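Breaking down cardboard boxes so they stay flat
Posted in Home & Storage, 15th August

Glykeria Pappas
I save cardboard for packing and for lining shelves, and I have far more of it than I have room for. Most of it is small boxes from Jellum orders. I flatten them on a table, but they spring half open again and the stack slides over. The flaps also tear when I pull at the glued side, so I end up with odd bits that I don't know what to do with. A small piece like the brown one lying on the table here is typical. Is it worth keeping those, or should they go straight in recycling? And is there a better way to get a box flat without ripping it?

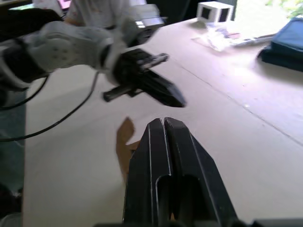
Replies (3)

Stefanou
Small scraps go in recycling. I used to keep a bag of them and never used any.

For the boxes, your trouble is the glued seam. Every box has one side where a narrow tab is glued to the inside of the next panel. Find that first. Slide a butter knife or a plastic scraper under the tab and work down from the top, a little at a time. If you pull from one corner the paper layer peels off and you get a ragged edge. Once the seam is open the box lies out as one long sheet and has no reason to spring back.

Take the tape off before you start. If it won't lift, slit it along the gap between the flaps.

After that, fold along the creases that are already there. Cardboard that has been folded in the wrong place never sits flat again. If a piece is already crumpled and creased across its flat sides, hold it by both ends and bend it gently backward against the crease.
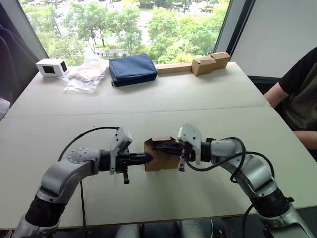
Do that 3 or 4 times and most of the fold will relax. Then put it at the bottom of the stack with some weight on it overnight. It won't look new but it will be flat enough for lining a shelf. I wouldn't use it for a box again, as the creased part has lost its strength.

For storing, stand the sheets on edge between a wall and a piece of furniture. A stack lying down always slides once it gets tall. I tie mine in bundles with string, going around both ways.

Flukow
just stomp on them, works for me

Juvoseck
Agree with Stefanou about the seam. I'd add that thick double-wall boxes aren't worth opening out. Cut the tape at the bottom, push the sides together and leave the seam alone. They fold flat that way and you can use them again.

Check what your town takes before you bundle anything. Ours wants the cardboard dry and won't take pieces with a lot of tape on them. I keep the clean sheets in the garage until November, when I start packing gifts, and recycle whatever is left after that.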